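The long wait for a loaf

I gave up on supermarket bread in July, which anyone with sense will tell you is a daft month to have the oven on. My kitchen hit the sort of heat where butter gives up completely. But I'd been sent a jar of starter by my old neighbour Laurinda Seixas, with a label saying FEED ME, and I felt responsible for it.

The first loaf could have propped a door open. The second spread across the tray like a puddle — tasty, mind you, and we ate the lot with soup. By the fourth I'd rung Laurinda so often that she started answering with "is it still flat?"

It was. My trouble was impatience. I'd been shaping the dough after four hours because a recipe said so, when my starter was young and wanted nearer 12. Now I mix it before bed, leave it under a plate and look at it over my first cup of tea.

I've become a bore about flour, too. Malachy Brophy, who runs the Besum bakery near me, sells me strong white by the bag and lets me moan at him. He makes 2000 loaves a week and still calls each batch "a bit of a gamble", and that cheered me up no end.

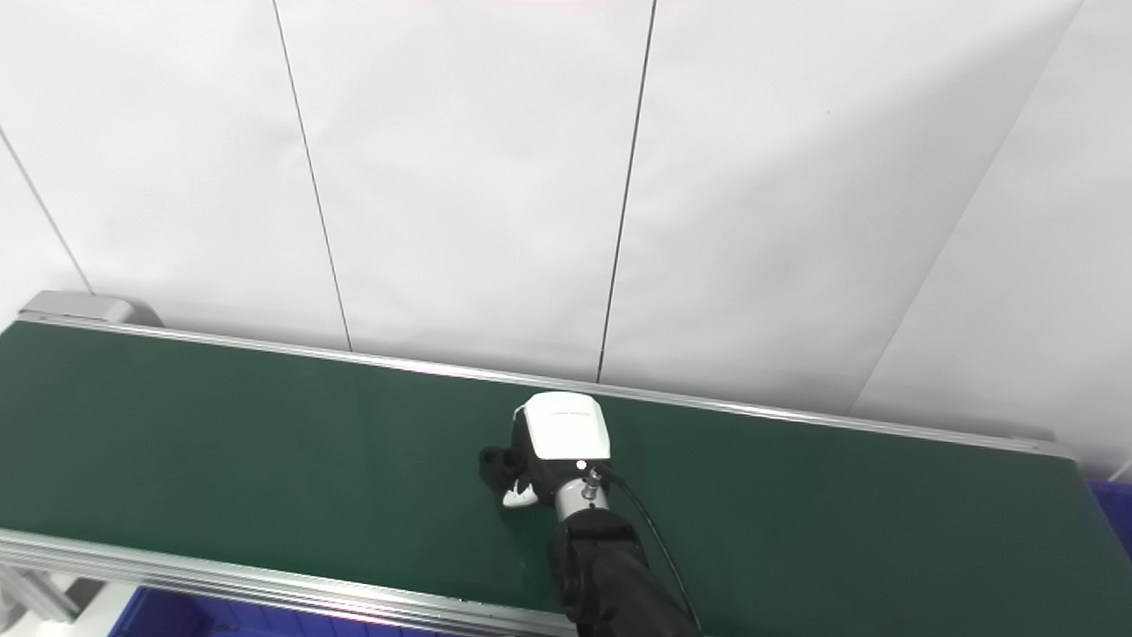
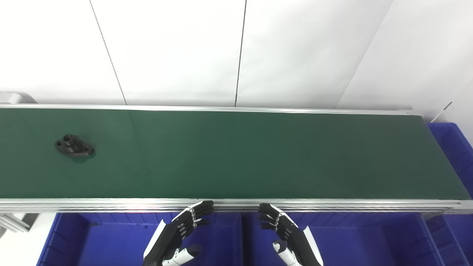 Can you keep a starter going if you only bake once a month?

Keep it in the fridge with the lid loose and feed it once a week, then give it two or three feeds at room temperature before you bake.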